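What happens at a robot open day?

Have you ever wanted to meet a robot that stands on two feet? Every May, the Gallagher workshop in Plovotham opens its doors, and 400 children from schools all over Plerstead come to have a look. It's brilliant!

The star of the day is Ledis. Ledis is a humanoid robot, which means it is built in the shape of a person. You might think walking is the clever part, but ask the engineers and they'll tell you that hands are much harder.

Try this. Pick up a pencil, then pick up a grape. Did you squash the grape? You held it more softly without even thinking – your skin told your brain how hard to press. A robot has to work all that out with sensors and sums. Ledis practised picking things up 2,085 times before its first open day, and it dropped 496 of them (mostly plastic eggs).

Now look at your own fingers and bend them slowly. Each bend happens at a joint. Robot fingers have joints too, with little pins for the metal parts to turn on. The tips are covered with rounded black pads, a bit like the soft ends of your own fingers.

The demonstration starts at 11 o'clock and goes on until lunch. You need to be seven or older to join in, and you should stay behind the yellow line while Ledis is moving. Do bring a question! The best one last year was 'Can it tickle?' – and the engineers are still arguing over the answer.

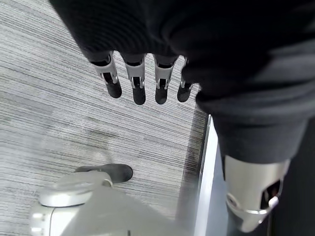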